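Workshop tips from our robot club's bin-picking season

I've been helping out with the student team for a while now, and my notebook is mostly little tricks that would work just as well in your garage or kitchen, so help yourself!

Clamp the bin before you do anything else. A bar clamp over the rim takes ten seconds (we use an Irwin) and then nothing creeps across the bench while you're reaching in.

Mark positions with blue painter's tape. Pencil disappears on pale wood, and Zyanya once spent a whole evening re-measuring a spot she'd already measured. Press the corners down well and fold one end under so you can peel it off later.

Tie hoses and cables together, but leave a generous loop wherever something bends. Same goes for the vacuum hose in your shop! We pulled ours too tight in July and I'm still hearing about it from Thabiso.

Save your odd household stuff. We keep a tub of 200 bits and pieces for grasping practice, and the best ones come out of kitchen drawers and toy boxes. Fluffy dusters are wonderful (and awful) because there's no obvious edge to grab. Shiny round things are a pain too, so practice those early, before the competition nerves kick in.

Dusters, by the way: shake them outside, wash in cool water with a drop of dish soap, hang them up by the handle. Mbali puts hers in the dryer and I can't watch.

Next on my list is sorting the screw drawers, and I'd love to hear how you label yours, especially the tiny ones where the sticker is bigger than the drawer.

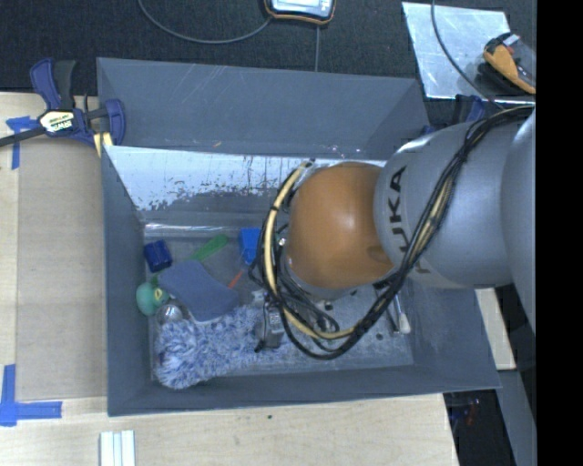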